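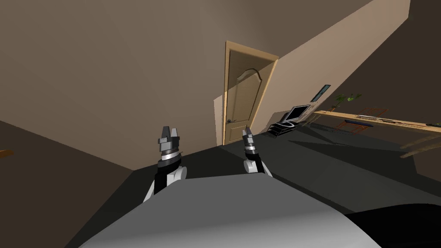
Tirkulside Two-Arm Practice Kit

I've run the after-school robot club at Tirkulside for ages now, and this is the kit I wish I'd had when we started! It's a simulated two-armed robot in a furnished house, plus the worksheets my lot use to get ready for the Musta Cup. Everything runs on ordinary school laptops (ours are dreadful and they cope).

What you get

The house, with doors, desks and windows to steer past.
13 worksheets, from first wiggle to full competition run.
A licence for 40 pupils.
Grippers with two fingers each and pale pads on the inside faces. Judite Bettencourt rewrote the open and close commands for us, so even the beginners get the hang of them quickly.
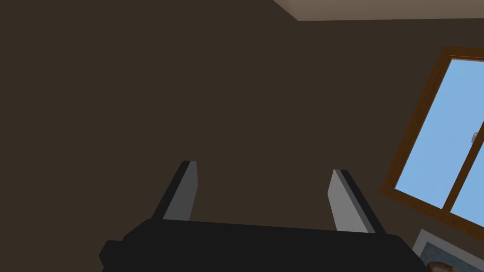
Before you order

You'll want 10 GB free on each machine, and a mouse – trackpads drive the kids mad. Rui Azevedo's group do the whole thing in pairs, one pupil per arm, and it gets very loud!

Price and delivery

£264 per school, paid once. Downloads go out by email, and orders placed in August arrive before term starts. Drop me a line if you'd like to try the first worksheet with your club.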